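10 Jan 2020. Bench notes, IR loader, SB

Picked up the cab sim board again. Problem from last time: fizz above the pick attack on every high-gain patch, worse through the Verbeke powered cab than on headphones. Suspected the IR loader was truncating early.

Fed a single-sample click through the Borard with amp block off, IR block on, all EQ flat. Captured the output and lined it up against the source file. Tail is cut at 30 ms. File itself runs 200 ms. So truncation confirmed, but swapping in a pre-trimmed file made no audible change to the fizz. Separate issue.

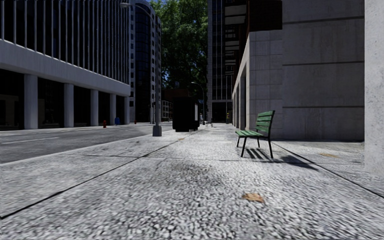

Pavement, road at left. Leaf on the slabs.

Checked gain staging next. Input pad was off. With the Sterno humbuckers the input stage clips before the amp model sees anything. Pad on, trim down 9 dB, fizz mostly gone on the crunch patches. Still there on the lead patch, lower in level.

Low cut moved from 80 to 300 Hz as a test only. Too thin, put it back. 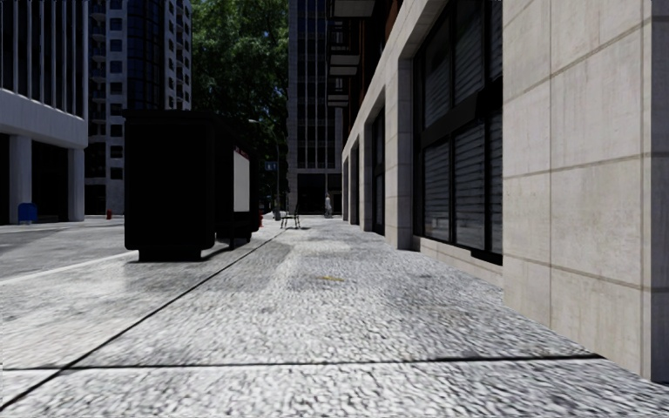 Sidewalk toward the corner, stone building on the right.

Remaining suspect is the drive block in front of the amp, which may be running without oversampling. Swept a sine up through it at full drive and got tones folding back down, so aliasing is present. Have not measured how much.

To do:
Repeat sweep with drive at noon.
Same sweep on the older firmware if Trumamholm still has the unit from July.
Label the two patch cables, one is intermittent at the tip.

Patches saved to bank 2. Do not overwrite. Stellan Björklund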